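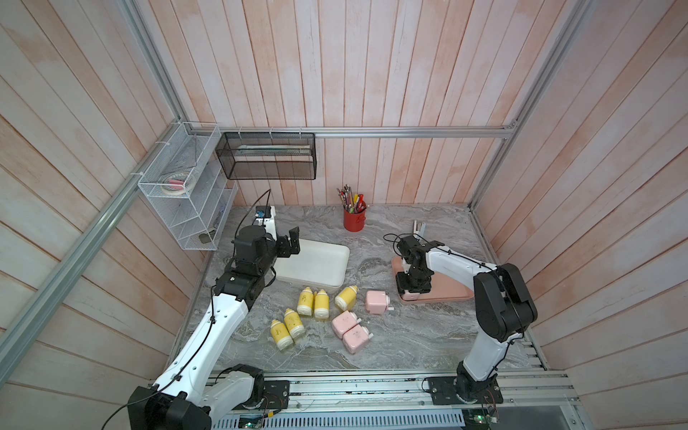 Section 5: Sorting bottles into trays by colour

The Plollach desk-tidying method claims that two trays and a colour rule will fix a messy table. I have my doubts, but the set-up is cheap and you can undo it in a minute. – Kazue Chiba

1. Clear a space in front of the trays. Pens stay in their holder and the stapler goes to the back. Pencil sharpeners are not part of this section, whatever their colour.

2. Put the white tray in the middle of the table and the pink tray to its right. The Worisero leaflet wants them perfectly square to each other. I have never found that it matters.

3. Yellow bottles go in the white tray, pink bottles in the pink one. Check every cap before you pick up a bottle.

Note: Pink on pink is hard to see at a glance. The leaflet calls this "visual calm". I call it a good way to miss a bottle, so count them as they go in.
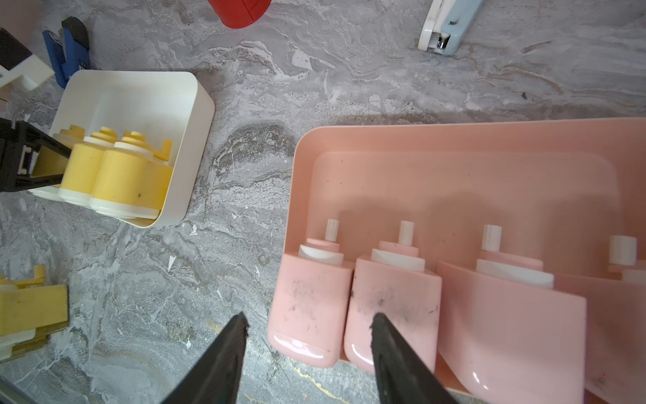

Can I use one big tray for both colours?
You can, but you will need a divider, and the clip-in kind tends to wander. Two small trays are less bother.

4. Start with the yellow ones. Stand each bottle on its base along the front edge of the white tray, then fill in behind.

Caution: Don't slide the tray once bottles are standing in it. They are squat, but they do tip.
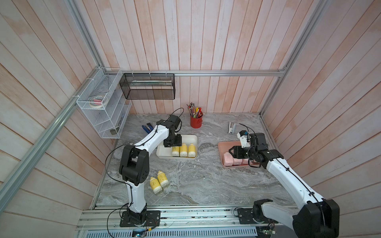

Yellow bottles standing along the front of the white tray, with two more lying on the table.

5. Do the pink bottles next. If you'd sooner work on both colours at once, group them on the table first and keep the groups well apart. Fliltik card 71 says grouping halves the job – I'd like to see who timed that.
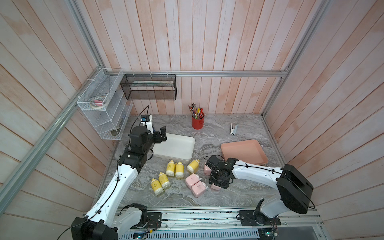

Yellow bottles in front of the white tray, pink bottles grouped at centre-right.

6. Wipe down the table before you put anything else on it. Labels for the trays are covered in the next section, and you can skip them if the colours already tell you enough.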